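ok the supply closet at Skirnov. day one of sorting it. pray for me

307 labels printed and I've used 18. going great

found an entire box of Trirkell catalogs under the sink, why. recycling. all of it

things I've learned so far: tape goes near the door or it walks off. clear bins only. never trust a bin marked "misc"

also whoever bought 500 zip ties, thank you, they are holding up teh whole left shelf

lunch. then the Ino drawers, which stick

back. drawers still stick. put a litle candle wax on the runners, giving it ten min

200 coat hooks tho?? keeping 18, rest go to the Rai swap in March
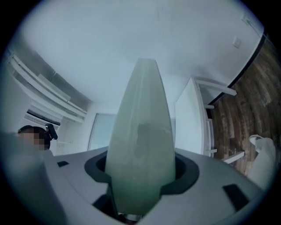
ok bottom shelf next, then sweeping, then home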